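Kunosberg Tabletop Set: README and House Rules
Last updated: 2021-01-04
Print this page | E-mail this page

# What this is

Recordings of one arm working over a table of plastic dishes, plus the rules we keep while making them. The rules are the longer half. They were written in the order we broke things, then sorted so that we would look organized.

The set holds 460 episodes, of which 400 are released. The rest failed one rule or another and live in a folder called `no`.

# Table rules

The cloth goes on first and is pulled flat. A wrinkle under a cup is a slope, and a cup on a slope has opinions of its own.

Dishes are set out by the layout sheet for that session. Do not improve the layout. People have a deep need to nest bowls and line things up by size, and an entire week in May had to be dropped because someone gave in to it. Overlaps and near-hidden pieces are allowed, and wanted, as long as the sheet calls for them. 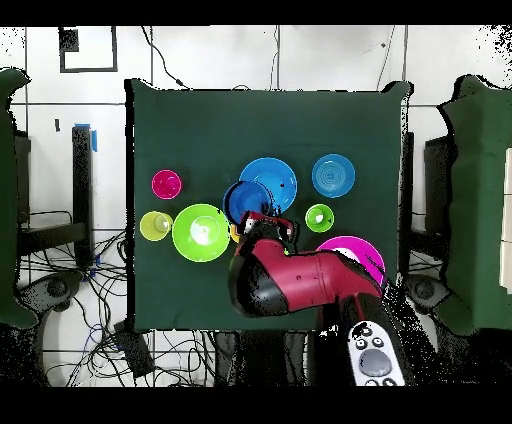

*Mixed layout, small cups and larger pieces together, gripper between them.*

Color names come from the list in `colors.txt`. It has 19 entries and will not be getting more. "Teal-ish" was proposed and voted down. If two labelers disagree on a color, use the broader word and move on with your lives.

When a piece is partly covered by the arm, label it anyway and set `hidden: partial`. When it is fully covered, leave it out of that still, even if you know perfectly well where it is. Knowing is not seeing, and the labels are for seeing.

# Arm rules

1. One person has the stop button. That person does nothing else, including lunch.
2. Hands stay off the cloth whenever the motors are live. Reset the table only after the operator says "clear" out loud. Nodding does not count.
3. Start slow. The first 5 runs of any new layout are done at reduced speed and marked `slow: true`.
4. The gripper comes up before it goes sideways. Most of our cup casualties came from skipping the first half of that sentence.
5. No grabbing a falling dish. They are plastic. They will be fine, and they have had practice.

Keep the control panel where the operator can reach it without leaning over the arm. If you have to stretch for it, the setup is wrong, however nice it looks on screen. 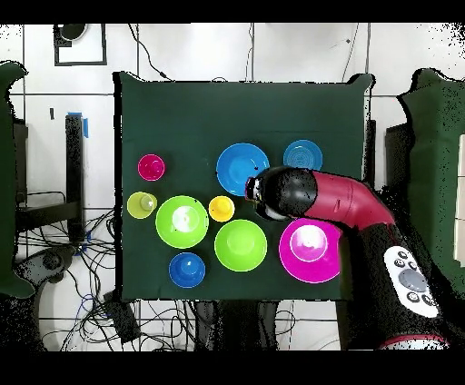 Cables get their own rule because they asked for one, mostly by way of people's ankles. Route them away from the side where the operator stands, and check the path on foot before the first run. Anything that crosses a walkway gets taped down or moved. If a cable is tugged during a run, finish the run, log it under `bumps`, and redo the camera check before the next one.

The camera check takes a minute and is the step most often "remembered" afterward. Compare the live view with the saved reference, edge of table to edge of table. If they don't match, stop and fix it — no nudging the crop later to hide it. We can tell.

# Good practice for users

Split by session, never by still. Neighboring stills are nearly twins, and a model tested on its own training twins will look like a genius until Tuesday.

Report failures along with successes, and say what you counted as a grasp. Our own definition is in `grasp.md`. You are free to dislike it; Bekeo does, and they wrote half of it.

Don't use this set to claim anything about safety near people. It covers dishes. The dishes signed off on that.

# Known problems

- Depth gets noisy at the edges of the table and arm. Treat speckle there as missing data.
- Shiny spots inside bowls confuse the color labels. The Nellia labeling tool flags the worst of them and some perfectly good ones too.
- Older episodes use the Nistor log format. The converter is in `tools/`. It prints a warning every time and we have not found out why.

# Changes to the rules

Open an issue with the rule number, the wording you want, and the incident that made you want it. Rules without an incident are accepted, but they go to the back of the line.

Contact: the Kunosberg maintainers, through the issue tracker | © Kunosberg | Back to top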